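Ticket 41: Repeat dose alert not firing for codeine products on Guvell dispensing module
Opened: 26 Apr 2018
Site: Norkness (community pharmacy, two terminals)
Priority: High
Status: Resolved, monitoring

Reported problem

The early-refill alert does not appear when a patient collects co-codamol before the previous supply should have run out. Staff noticed it when a monthly prescription was presented nine days early and the label printed with no warning. The same check works for diazepam and for gabapentin. Terminal 1 and terminal 2 behave the same way.

Initial checks

Client version matches the server. Alert threshold is set to 25 per cent of days' supply remaining, as agreed with the site. The opioid group is ticked under Monitored Medicines. Restarted the alert service — no change. Cleared the local cache on terminal 2 — no change. 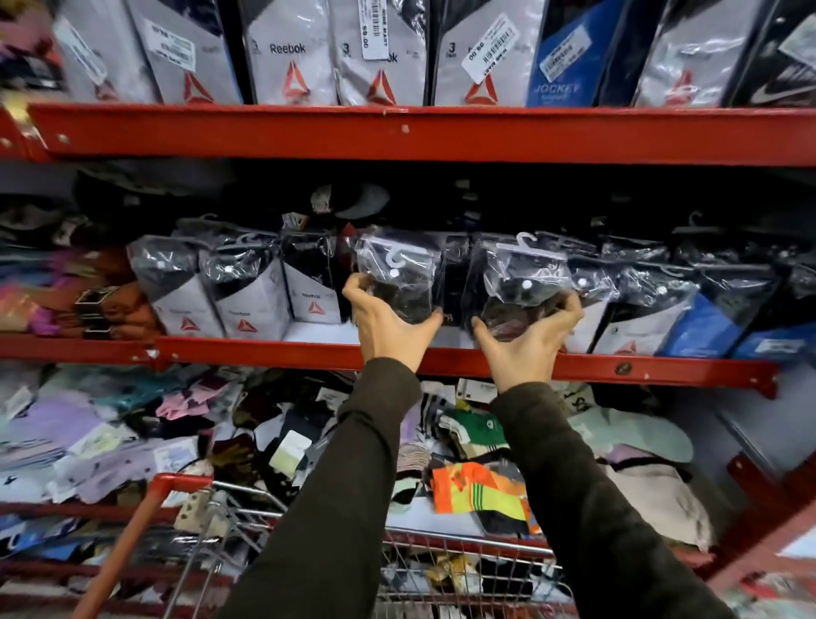 Ran the rule by hand against a test patient. Morphine tablets raised the alert. Dihydrocodeine raised the alert. Co-codamol 30/500 did not, and neither did co-codamol 8/500. The fault is therefore limited to combination products, where the opioid is the second ingredient on the record.

Exported the drug file and compared it with the copy held by Kandasamy, who supply the mapping table. Their copy has 300 rows in the opioid group. The site copy has 252. All of the missing rows are combination products. The import log shows a warning, "secondary ingredient not matched", and then reports the import as successful. The warning is not passed on to the front screen, so the site had no means of seeing it.

Workaround given to site

Until the table is reloaded, check the patient's medication record by hand for any product containing codeine or dihydrocodeine, and write the date of last supply on the bag label. Do not lower the threshold. It has no effect on rows that are missing and will produce extra alerts for everything else.
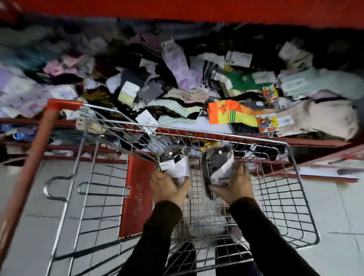
Sindska: We had this at our branch in September and reloading the table only fixed half of it. The alert came back for new prescriptions, but repeats already on file kept the old drug code and stayed silent. Have you tested with an existing repeat?

Thank you — not tested at that point. Repeated the check with an existing repeat for co-codamol 30/500 and got no alert, as you describe. The repeat keeps the code it was created with and does not look it up again.

Fix applied

1. Backed up the drug file.
2. Reloaded the full mapping table. Row count now matches the supplier's copy.
3. Ran Relink Repeats from the maintenance menu, with both terminals logged out.
4. Tested new and existing prescriptions at both strengths. Alert fires in all four cases.

Outstanding

Change request raised for the import to stop when rows are rejected. Site to review early supplies of the affected products made while the alert was silent.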